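Okay, a little thread on the Orion Nebula, because it was clear last night and I'm still buzzing 🧵
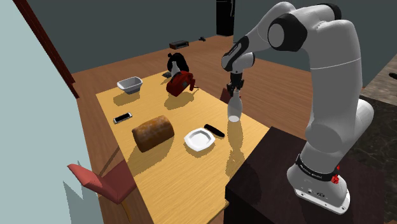

Everybody starts with the bright middle part and I get it, I did too. But give your eyes a good 40 minutes in the dark first (no phone!!) and the wings start spreading out on both sides. It gets so much bigger.

---

2/ Find the three belt stars, then drop down to the sword hanging below them. The "star" in the middle of the sword looks a bit smudgy. That smudge is a cloud of gas more than 1,000 light-years away and you can see it from a driveway.

---

3/ I used my old Gastis reflector at 70x. The four stars of the Trapezium split right away, like tiny headlights. There are 6 if the air is steady, and I got the fifth one on and off for a while. The last one? Nope. Maybe in December.

---

4/ People keep asking about color. In photos it's pink and red, but at the eyepiece mine is gray with a hint of green, and some nights I'm not even sure about the green. Our eyes just aren't great at color when the light is that faint.

---

5/ Tried my Vovix filter too. The outer wings popped a little more against the sky, but the stars lost their sparkle and I took it off again after a few minutes. I like the sparkle!

---

6/ Binoculars are totally fine for this, by the way. Lean on a fence or a car roof so they don't shake, and you'll get the nebula plus a bunch of pretty stars above it in the same view.

---

7/ Going out again tonight around 10 if the clouds stay away. I want to sketch the dark notch that pokes in toward the Trapezium, and my last try looked like a squashed mitten. Post yours if you've got one, pencil smudges and all ✏️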